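Minutes of the Simulation Bench

The members of the Rirna Shared Workshop convened on Tue 7 May to consider the matter of the arm. Construction had been authorized the previous October, on the understanding that no powered joint would move in the building until the same motion had been completed on the workshop computer without incident. The rule was entered as Article 7. It had been observed by all parties, though with less cheerfulness as the months went on.

The Secretary reported that 3000 trial runs had been filed. The model room, known as Sellari, had been furnished according to the preferences of whoever held the keyboard that week, and paintings had been hung in it by a vote. The real arm remained under its cloth beside the drill press. Its shoulder motor had been delivered by Semton in the wrong voltage and returned twice.
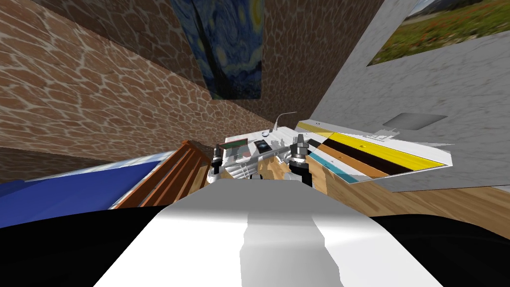
The gripper in the model room at Sellari, with the two paintings on the walls behind it.

A member asked whether the arm was any nearer to completion. The Secretary replied that the model was complete. The member asked that the distinction be recorded, and it was recorded.

There followed a discussion of the tilt. The room had leaned since the winter, and a correction had been drafted. Several members spoke against it. They had grown used to working at that angle, and one stated that on walking home through Atinga she had found the streets too level and had been obliged to sit down.

The correction was put to a vote and failed by 4.

It was then proposed that the cloth be removed from the real arm for inspection. The bolts were found tight. The wrist had turned slightly toward the window since it was last seen, and the Secretary was directed to consult the log. The log showed no power to the bench for 96 days.

The members replaced the cloth. Run 3001 was scheduled for the following morning, and the lights were left on.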